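De infusiones, mudanzas y otras formas de pasar el invierno

Llevo semanas queriendo escribir esto y siempre se me cruzaba algo (el trabajo, el calor, las pocas ganas de encender el ordenador por la noche). Pero ya huele a septiembre, por las mañanas refresca, y a mí con el primer fresquito me entra una urgencia tremenda por volver al té.

Yo era de café. De café malo, además, del de máquina de oficina, 45 céntimos el vasito y a correr. Lo dejé el año que nos mudamos a Fornadwood, porque dormía fatal y porque mi vecino de rellano, Chidubem Ajayi, me subió una tarde una lata de té negro con cardamomo y me dijo que lo probara siete días seguidos antes de opinar. Al cuarto ya le estaba preguntando dónde lo compraba.

Lo compra en Marinho, una tiendecita estrecha con las latas hasta el techo, y allí que me fui. ¡Qué peligro! Entré a por cien gramos y salí con cuatro bolsas, un colador y un folleto sobre temperaturas del agua que me leí entero en el autobús. Desde entonces tengo mis manías: el verde, a 83 grados ni uno más, y el negro casi hirviendo y con tiempo, que si no sabe a agua triste.

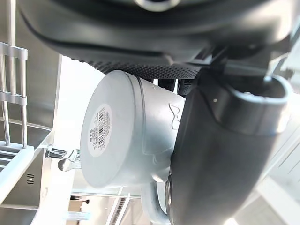
Taza gris clarito, de las que llevan relieve, tumbada.

Sobre las tazas podría escribir otra entrada entera, porque en casa discutimos mucho. Mi marido las quiere enormes, tipo sopera, y a mí se me enfría el té antes de llegar a la mitad. Prefiero las medianas y de pared gordita, aunque pesen. Las de cristal son preciosas para las infusiones de flores, eso sí, pero me quemo los dedos siempre, siempre.

Lo que más me ha cambiado, de todas formas, es el rato. Con el café iba a toda prisa y de pie. El té te obliga a esperar unos cuatro minutos y en ese tiempo no hay mucho que hacer: miro por la ventana, riego la albahaca, contesto a mi hermana (que me manda audios larguísimos desde Brostton y se enfada si los escucho a doble velocidad). A veces ni eso, me quedo ahí plantada con la cuchara en la mano.

También he tenido fracasos, no os creáis. Compré en Lellby un té ahumado del que todo el mundo me hablaba maravillas y aquello era como lamer una chimenea. Lo intenté con leche, con miel, con una corteza de naranja... nada. Acabó en un bizcocho y el bizcocho tampoco se lo comió nadie.
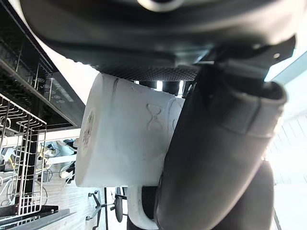
En diciembre pasado me dio por hacer mis propias mezclas para regalar. Té negro, piel de mandarina seca, un poco de canela en rama y clavo, pero del clavo poquísimo, porque en la primera tanda me pasé y mi suegra dijo que le recordaba al dentista. La segunda salió mucho mejor. La mandarina hay que secarla en el horno muy bajito y con la puerta entreabierta, y cortarla en tiras finas antes, que luego se pone dura como una piedra.

Este año quiero probar con manzana y romero. Chidubem dice que el romero se lo va a comer todo y que ponga tomillo limón, y yo ya le he dicho que haré una bolsita de cada y que elija él con los ojos cerrados. Si alguien ha secado manzana en casa sin que se le quede gomosa, que me lo cuente en los comentarios, por favor, que tengo una caja entera esperando en la cocina.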